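Keeping a small table tidy: cups, keys and odds and ends

Tips from the workshop and the kitchen
By Bogdan Nistor

A small square table by the door or in the corner of a room ends up doing several jobs. Ours takes the morning tea, the keys and whatever came home in a coat pocket. These are the habits that have lasted.

1. Give the cup a saucer, every time
Pale wood shows rings more than dark wood does. A saucer catches drips from the spoon and keeps heat off the finish. Choose a thick one with a flat underside, and keep it well in from the edge. If the table has a cable hole, leave a hand's width clear beside it so a spill has further to run before it reaches the wiring.

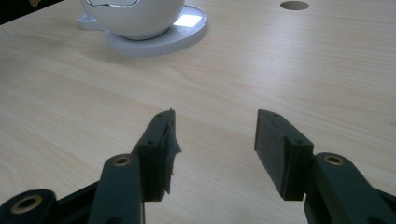

What takes a fresh tea ring off pale wood?
Wipe it with a cloth wrung out in warm water and one drop of washing-up liquid, going with the grain, then dry it straight away. Leave it overnight before you try anything stronger. Old rings usually need a little furniture wax.

2. Use height before you use space
A stand with an upright post and a peg or two takes up no more room than a side plate. Loops and cords go on the pegs. A clear glass bowl can sit on the base, and you can see what is in it without tipping it out. Check that the bowl sits level and doesn't overhang, and put the heavier things in it first. Ours came from Pliltard and needed felt pads underneath — the bare plastic slid about on the wood. 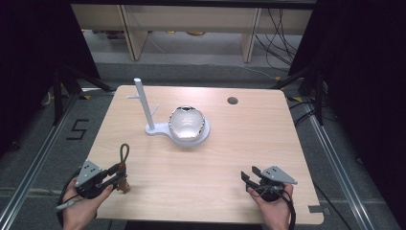

3. Put a long loop on your keys
A short ring gets lost at the bottom of a bag. A braided cord loop with a leather tag is easy to find by feel and hangs up in one movement. Hang it by the cord, with the metal ring at the bottom, and keep the ring away from glass and glazed china, which it will chip sooner or later.

Leather tags want very little care. Brush the dust out of the stitching, rub in a small dab of leather balm in September, and leave it for 10 minutes before buffing. Janik balm is fine, and so is plain beeswax polish. Don't soak the cord to clean it; dab it with a damp cloth and hang it to dry.

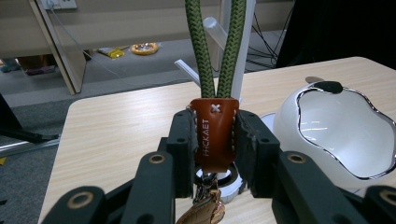
4. Clear it once a week
Take everything off, wipe the top, and put back only what you used that week. Spare keys go in a labelled tin in the drawer.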